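Home | Guides | Labels & Filing | Downloads | Contact

Larnholm Home Filing Guide
Section 4: Setting up your colour codes 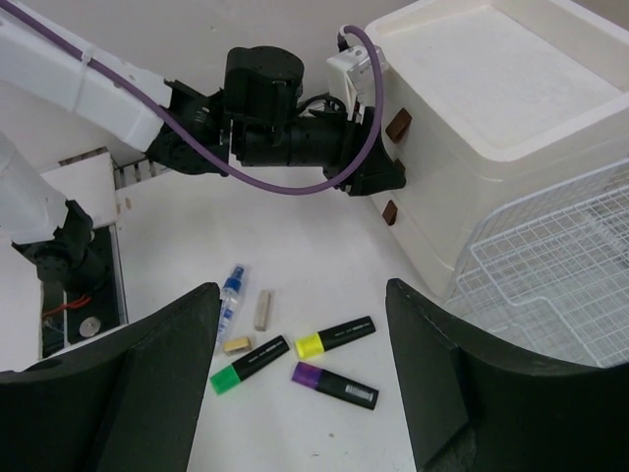 How many colours should I start with?

Three or four is plenty. I began with nine when I first set up my Larnholm binder and spent a whole evening trying to remember what purple meant (it was boiler paperwork, of all things). You can always add another later.

Right, on to the set-up itself. Have your binder, the index sheets and a pile of your own paperwork in front of you. The standard binder takes 100 sheets and comes with 14 tabs.

1. Sort the pile into big, obvious heaps: house, money, health, car. Don't read anything yet! I always get stuck on old letters if I start reading.

2. Pick one colour for each heap and write it on the index sheet at the front, in pen. Mine has green for money and yellow for the house.

3. Mark the top right corner of every page with a short stripe in its colour. A thumb's width will do.

4. Leave the stripes a minute before you stack the pages.

5. File each heap behind its tab, newest page at the front. Bank statements go in by the date printed on them, even if they turned up late.

6. Copy the colours onto the spine label. If you have the Alla refill pack, the labels are on sheet 1412, right at the back behind the dividers.

Note: Dodon index sheets fit the rings too, but they're a touch taller, so the tabs stick out over the top. I've used them for years and it only bothers me when the binder's on a low shelf.

Caution: never stripe a passport, a birth certificate or anything you may have to hand over as an original. Pop those in a clear pocket and mark the pocket.

Caution: till receipts on shiny paper can fade where you mark them. Photocopy the receipt first and stripe the copy.

If a page belongs in two heaps, file it under whichever one you'd look in first and put a small stripe of the second colour beneath the first. My home insurance lives like this, yellow over green, and I find it every time.

Next: Section 5, Moving old papers to the Cherkaoui archive box

14 comments | 100 shares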